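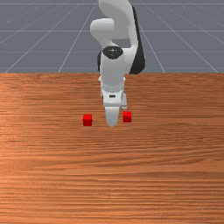 Issue 283

How do I keep a shell-and-cement garden wall from shedding its shells?
posted by Florence Hawthorne, 2023-11-18

Hello everyone, I hope this is the right corner for it. My late uncle spent the better part of his retirement covering the garden wall behind his house in Dritville with shells, broken plates and bottle bottoms, all pressed into cement by hand, with towers on top and a sort of mermaid by the gate. He never had a lesson in his life and never drew a plan. The house came to me in May and I would dearly love to keep the wall going, but every time we get a frost I find another handful of shells on the path. I've been saving them in coffee cans, labeled by section (I know, I know). Do I glue them back, cement them back, or leave well enough alone until somebody who knows better can look? The wall is 6 feet high at the towers and leans a little toward the neighbor's side, if that matters.

Tadeo Quiroga
Oh, I would love to see this wall! I looked after a bottle chapel over in Bralleo for years, so I've made most of the mistakes already. Please don't use the glue from the hardware store. We did, and it went yellow and let go again after 3 winters, and it took the face of the old cement with it. What worked for us was a soft lime mortar, mixed weak, with sand as close to the original as we could find. Brush out the socket, dampen it, set the shell and keep a wet cloth over it for a few days. Do it in mild weather, so I'd wait for spring now and keep filling those coffee cans, which are a fine idea by the way. Take pictures of every section before you touch it, from straight on and from the side. We have roughly 600 of the chapel and I still wish we had more. And do get the lean looked at first, by a mason if you can find a patient one. Water getting in at the top is usually where the trouble starts, so check around the bases of the towers for cracks.

Zane Toom
just seal it. clear masonry sealer, two coats, my aunt's birdbath has been fine

Ilham Siregar
I'd go gently on the sealer, Zane, a birdbath isn't a wall. If damp is coming up from the ground it has to get out somewhere, and a sealed face can pop off in sheets. Otherwise I agree with Tadeo. Florence, did your uncle leave any leftover sand or shells in the shed? Mine left buckets of both, and they matched beautifully.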